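Range and Cart Shed Checklist, Torkberg Golf Club
Pre-season walk, with my comments

I did the walk in two goes this year, the front half before the juniors came out and the rest after lunch, so if something got fixed in between I may have missed it. Items are marked OK, FIX or WATCH. Comments are mine, and you're welcome to argue with them!

1. Practice bays, mats and dividers: FIX
Mats are fine except bay 4, where the corner curls up and catches your heel on the backswing. I taped it down but tape is tape. Dividers are solid. I gave every one a good shove.

2. Range netting: WATCH
No holes on the left side. On the right there's a seam near the third post that has started to open (you can get a ball through if you push, and believe me, I pushed). It'll hold for the spring, but I'd like it stitched before the September pairs weekend, when we have people parked over there all day.

3. Ball machine: OK
Guard is on, the cord is off the floor, and the breaker tripped when I pressed the test button. It did swallow one of my tokens. Not a safety matter, but I want it back.

4. Bay lights: OK
All working. Two of the covers are full of moths.
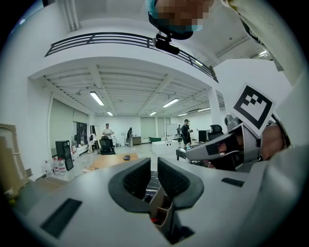 Checklist and comments by Vilém Vlček
Walked and written up 30 March 2021

5. Cart shed, charging side: FIX
The Mendero carts are all charging the way they should and the cables look good, no cracks or bare spots. The vent fan is another story. It runs, but it's noisy enough that people keep switching it off, and then we have batteries charging with no air moving. Please leave it on! I've asked for a price on a new one and been told to expect roughly 400, which seems fair to me.

6. Cart shed, parking side: OK
Brakes tested on every cart. The old Bellini pulls a little to the left when you stop hard, same as last year, and I wouldn't send a beginner out in it on the hill. Keep it for range pickup.

7. Fire extinguishers: FIX
Shed and pro shop are in date. The one by the back door of the clubhouse is past its tag and was sitting behind a stack of chairs. I moved the chairs. The tag needs the service company.

8. First aid kit and defibrillator: OK
Defibrillator light is green, pads in date. The kit was short on the big bandages and cold packs, so I topped it up from the spare box. If you take something out, write it on the card inside the lid. There's a pencil on a string now.

9. Path and bridge at 13: WATCH
The boards are sound, but the one at the far end is slick with moss and I very nearly sat down on it. A scrub and some of that grit strip would do it. The handrail is good. Further up, the path has a dip where the water runs across, and carts should take it slowly after rain.

10. Lightning horn: OK
Tested, very loud, sorry to the Adosby visitors who were lining up putts at the time. One long blast means come in. We need that back on the scorecard, where it somehow got dropped at the last printing.

11. Maintenance chemicals: OK
Cabinet locked, key where it should be, sheets in the folder. The eyewash bottle expires this fall, so put one on the next order.

Still open from last time: the loose step at the ladies' tee on 4 (better, but it still rocks) and the missing mirror where the cart path meets the drive. I've brought that mirror up at every meeting I've been to and I'll bring it up at the next one too.

Next walk is in September, before the pairs. If you spot something sooner, the notebook is on the hook inside the shed door.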